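**Research Technician, Precipitation and Radar Group**
Bimia Atmospheric Station, Villanueva

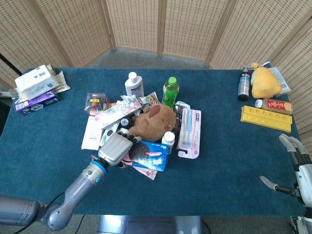
*Table by the folding screen, Villanueva office.*

The precipitation group at Bimia is hiring a full-time technician to look after its rain gauges and two vertically pointing radars. The post runs for 30 months, starting in March, and can be extended if the Gonby valley project is renewed.

Pay is $3,780 a month before tax. Travel to field sites is paid separately.

## The work

- Visit the gauge sites between Villanueva and Jitodville on a two-week rotation, clean the funnels and swap the loggers
- Run the radar calibration at Gonby after every firmware change
- Check incoming data each morning by 9:30 and flag gaps
- Keep the site log current. There are 379 open entries from last season, mostly clogged gauges and dead batteries, and you will help close them
- Help graduate students with short deployments in spring and fall

About a third of your time is outdoors. The Gonby mast is on a steep gravel track and you will carry equipment up it in poor weather.

## What we need from you

A two-year degree or similar experience in electronics, meteorology or instrument repair. You should be able to solder, read a wiring diagram and write short scripts in Python. A valid driver's license is required. Experience with radar is useful, but we will train you.

## How to apply

Send a resume, a one-page letter and the names of two references to Wendell Pruitt, station manager, and quote job number 498. Questions about the instruments go to Jintana Limsakul, who leads the radar work. Interviews are held in Villanueva and include a short bench test. Applicants from out of state may do the interview by video and the bench test at a later visit.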